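Progress report to the Pikton fund: the July open day

The grant agreement asked for one public demonstration before the second payment, and we held it in July at the Rernico workshop. Doors opened at 10 am and the last group left just after 4 pm. Over 200 people came, against a target of 100. Visitors signed in at the door, so the attendance figure can be checked.

The demonstration was the tool-sorting task from section 2 of our plan. Groups came through in turn and were given a short talk first, then time at the bench with the two arms. We used ordinary hand tools, as agreed, including a hacksaw and utility knives.
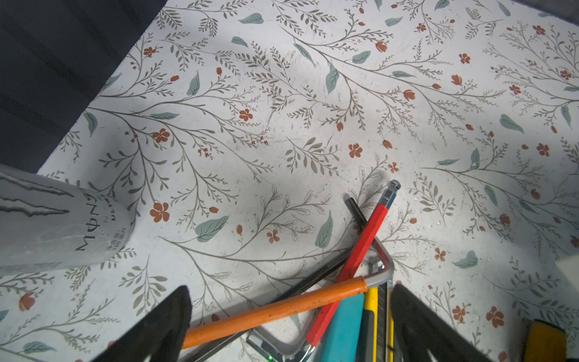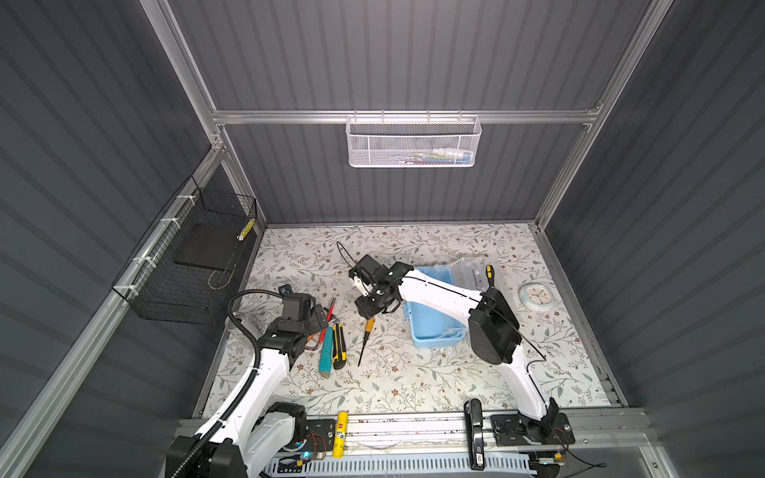 The two arms at the tool-sorting bench.

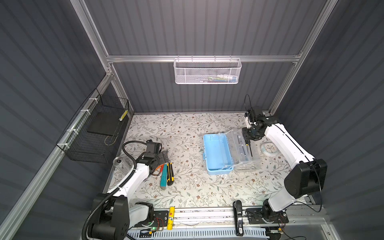
Stuart Yeoman wrote to us afterwards that he would have liked to see the arms fail more often, and to be told each time what the fault was. He thought the talk spent too long on the Admasu software and too little on what a small repair shop would have to pay to run a pair of arms for a year. He also asked whether the task could be learned again with a shop's own tools, and how long that would take.

We have answered the last point by letter. The cost question is fair and we don't yet have a figure we trust. Ferik has agreed to share its power and servicing records for the spring, and we will put a costed page in the next report.

Spending on the day came to £623, mostly printing, hire of chairs and extra insurance. This is within the amount set aside for public events and we are not asking for more.

Two things were left undone. The feedback forms ran out before the afternoon groups, so the written comments lean towards the morning. The large-print version of the handout was also late and has since been posted to those who asked for it.

Work until the next report will be on the sorting task with tools the arms have not handled before. The recordings from the open day have been copied to the project drive.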